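Paper cup

A paper cup is a disposable drinking vessel made of paperboard, usually lined on the inside with plastic or wax to postpone the moment at which it becomes wet cardboard. It is found in offices, hospitals, church halls and the footwells of cars. It is designed to be used once, for a period seldom longer than a meeting, and is then either discarded or left on a windowsill to be discarded by somebody else.

Contents
1 Construction
2 Sizes and naming
3 The office cup
4 Placement
5 Disposal
6 See also

Construction

The body of the cup is cut as a curved blank, wrapped around a tapered form and sealed along a side seam. A separate disc is pressed in to make the base, which sits slightly above the bottom edge, so that the cup stands on a ring of its own wall. The top edge is then rolled outward. This rolled rim stiffens the opening, gives a lid something to grip, and provides idle drinkers with a part to unroll, after which the cup no longer holds its shape and the drinker generally expresses surprise.

Single-wall cups are intended for cold drinks and are widely used for hot ones. Double-wall cups have an outer layer separated by a thin pocket of air. The cardboard sleeve is a third approach, in which the drinker is supplied with half of a second cup.

Sizes and naming

Cups are sold by volume, though the volume quoted may be measured to the brim or to a sensible level below it, and suppliers do not always say which. The words small, regular and large have no fixed meaning. A regular at one café will fit inside a small at another, and both will be called a medium by customers from elsewhere.

The wholesaler Bolger lists its plain white cup under stock number 492 and the lid that fits it under 606. The lid listed under 492 in the same catalogue's lid section fits a different cup, and is the one most often ordered. Clirero, a competing supplier, has avoided the difficulty by selling its cups without lids.

The office cup

In workplaces the paper cup exists alongside the ceramic mug, which it was meant to supplement and has in many cases replaced. Mugs must be washed, and a roster for washing them must be drawn up and then ignored. The office manual issued by the Tavard company devotes 18 pages to the kitchen, four of them to mugs. Paper cups receive one sentence, which asks staff to write their names on them. Rhys Harawira, who compiled the manual, later added a second sentence asking staff to use a pen that works on paper cups.

An opposing school holds that the unnamed cup is common property until drunk from. Its adherents tend to sit nearest the water cooler.

Placement

A cup is narrower at the base than at the rim and weighs very little when empty, and is therefore easily knocked over by sleeves, cables and conversation. Etiquette guides favour the table. In practice cups also stand on window ledges, printers, stacks of printed agendas and the floor, the last being common wherever people work sitting or kneeling down. 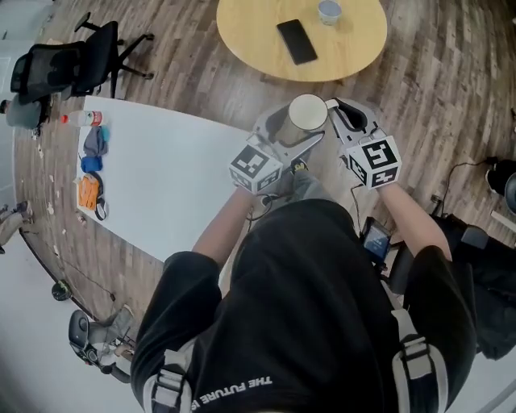 Eun-seong Bang

A white paper cup on a plank floor, standing between two hand-held grippers. The round table behind it carries a phone and a small white cup.

The floor has points in its favour. It is flat, it is large, and a cup standing on it has nowhere further to fall. Against this must be set the office chair, whose casters take no interest in what is beneath them, and the human foot, which takes even less. Cups on carpet lean. Cups on boards stand straight unless they straddle a gap.

Disposal

The lining that keeps a drink in the cup also complicates recycling, as it has to be separated from the fibre at a plant equipped for the job. Local rules differ, and the colour of the correct bin differs with them. Many office kitchens therefore offer several bins, each with a laminated sign, and cups may be found in all of them.

The Dikorano building introduced a dedicated cup tube in November, a tall cylinder into which used cups are dropped rim first. It works well for empty cups.

See also

Coaster
Drinking straw
Mug
Water cooler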